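Elastic, and how not to kill it

I've been meaning to write up my waistband notes since February, when I pulled my favorite lounge pants out of the dryer and the top had gone all wavy like bacon. Heat is what does it, mostly. Elastic hates a hot dryer, and it hates bleach even more, so if you only change one thing, turn the dial down to low and take anything stretchy out while it's still a tiny bit damp. Five minutes on a rack and it's done!

Sorting helps too. I used to throw towels in with everything (guilty), and towels need so much longer that the light stuff just sits there and bakes. Now it's two loads, always. Dark things get turned inside out and washed cold. 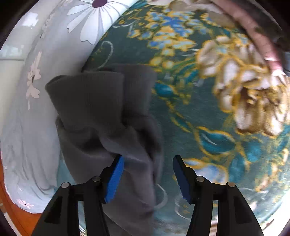 Koen Nijs wrote in to say he skips the dryer completely for anything with a ribbed band, and folds it over the rack at the thigh so the waist never carries the weight of wet cloth. I tried it for a month and I'm sold -- my bands are snapping back the way they should, and there's no peg mark on them either.

If yours is already wavy, try steam before you give up on it. Hold the iron just above the band, give it a good puff, let the band shrink back on its own and leave it flat until it's cool. Don't press down! It won't rescue elastic that crackles when you pull it, though. That stuff is finished, and you'll need to unpick a little gap at the back seam, pin the new elastic to the old and pull it through. Overlap the ends by an inch and zigzag over them twice.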